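News > Local > Belamstead

Belamstead weighs higher electric rate for evening hours

3 min read

December 2020

BELAMSTEAD: Households here could pay more to cook dinner and less to run the dishwasher overnight under a rate plan the town's electric department presented to the council Tuesday.

The plan would replace the flat rate with two prices. Power used between 4 p.m. and 8 p.m. on weekdays would cost 20 percent more than it does now. Power used at any other time, including all day on weekends, would cost slightly less. The department has not settled on the lower figure and expects to bring one to the council next month.

Haruna Tamura, who runs the department, told council members that demand in the early evening has grown faster than the rest of the day, and that the town pays its highest wholesale prices in those same hours.

"We buy the most power when it is most expensive to buy," Tamura said. "Moving even a small share of it to later in the evening helps the whole town's bill."

Small kitchen appliances took up a good part of the discussion. Department staff said a full-size electric oven is one of the larger loads in most homes at dinnertime, and that a countertop model generally uses less power for a small meal.
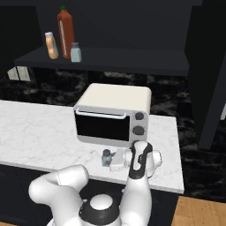

A toaster oven on a marble countertop.

The department tested the two-price plan from August through the end of October with 149 households, most of them on the north side of town and in the Sarmiento Street apartments. Those homes cut their weekday evening use by almost 707 kilowatt-hours in total over the three months, according to the department's report. Most of the change came from laundry and dishwashers. Cooking hardly moved.

Council member Valentyna Nechyporuk said that last finding worried her. She said families with school-age children eat when they eat, and that people working from home this year have less room to shift their habits than the report suggests.

"You can run the dryer at nine," Nechyporuk said. "You can't give a six-year-old supper at nine."

She asked the department to come back with a discount for households already enrolled in the town's heating aid program. Tamura said her staff would price it.

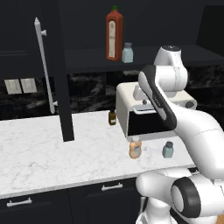 The town has 2892 residential accounts. All but a few dozen already have meters that can record use by the hour, so there would be no installation charge for most customers. The remaining homes, mainly along Wulent Road, would get new meters in the spring at the department's expense.

Neighboring Wosau moved to a similar plan two years ago. Tamura said she had spoken with the utility there and that it received a large number of calls in the first two billing cycles and few after that. Belamstead would send customers a sample bill for three months before the new prices took effect, showing what they would have paid under each system.

Customers could not opt out under the current draft. Two council members said they would prefer a voluntary plan for the first year. Tamura said a voluntary plan would be possible but would bring in fewer of the homes with heavy evening use.

The council did not vote. Written comments may be dropped in the payment box outside Town Hall or mailed to the department with a bill payment. A public hearing will be held by phone and video, and the call-in number will be printed on the next bill.

Comments (4)

northsider
We were in the test. Our bill went down a little in September and up a little in October. I wouldn't call it life changing either way.

P. on Wulent Rd
First I've heard that we don't have the new meters. Are they coming inside to change them? I'd want some notice.

dale_k
So I get charged extra for coming home from work at 5. Make it voluntary.

Marcy
Does this apply to the small business rate too? The article only says households.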